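Plomesen district to upgrade Drirkovon road before spring planting

The Plomesen district council has approved the first stage of repairs to the Drirkovon road, the main route linking the northern villages with the market town of Vustico. The vote came at the council's regular meeting in January 2024 and ends more than a year of delays over who would pay for drainage on the upper stretch.

Council chair Raimo Karppinen said the district would cover the drainage and the regional roads office would pay for the surface. "The money is in place and the contractor has been told," he said after the meeting. "People in the north have waited long enough for a road they can use in all weather."

The first stage runs from the Vustico junction to the old dairy. Crews will dig out the soft shoulder on the west side, put in new culverts and lay gravel to the full width of the road. Paving is part of the second stage, which still needs a separate vote.
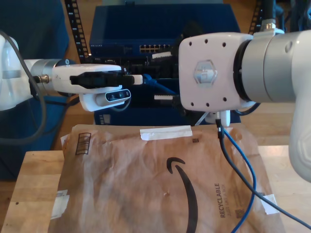

Two bridges on the list

Two small bridges along the route will be rebuilt under the same contract. The one below the dairy has carried a weight limit since the spring floods, and milk trucks have been taking the longer way through Räsänen. The other, near the Drirkovon school, is narrow enough that buses must stop and wait for oncoming cars.

Ulla Pitkänen, who represents the northern villages on the council, asked that the school bridge be done first. Karppinen said the order would be left to the district engineer but that he expected work there to begin in February if the ground allows it.

Pitkänen also raised the matter of the bus stop at the school turnoff, which has no shelter and no light. The council agreed to add a lamp post to the plans. A shelter was left out for now — the design would have to go back to the regional office, and members did not want to hold up the contract.
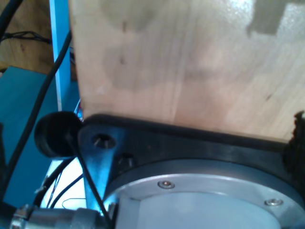 Land and access

The wider road will take a strip of land from 55 properties, most of it ditch and verge. Letters have gone to all the owners. District engineer Esko Harju told the meeting that most had signed and that the remaining cases concerned fences and field gates the district had already offered to move.

Farm access will be kept open during the work, Harju said, though drivers should expect one lane with signals on the hill section. Log trucks will be sent by way of Räsänen until the culverts are in. The detour signs will go up two weeks ahead of the closure, and the district office will post changes on the notice board at the Vustico library.

Not all members were satisfied. Reijo Kuusisto voted for the plan but said the second stage should have been put forward at the same meeting. He pointed to the Räsänen road, where gravel was laid and then left unpaved until much of it had washed into the ditches.
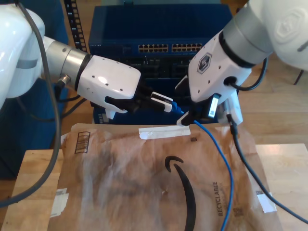
Lyle Calloway said the council should set a date for the paving vote and keep to it, as the northern villages had heard similar promises before. He asked that the cost estimate for the second stage be made public as soon as the engineer has it.

Karppinen replied that the estimate would come to the council before the summer recess. The meeting then moved on to snow clearing and the lease on the Vustico depot, which was renewed without debate.

Related items
Räsänen road detour: what drivers need to know
Vustico depot lease renewed
Council hears complaints over snow clearing
Drirkovon school to keep its morning bus
Plomesen district meeting schedule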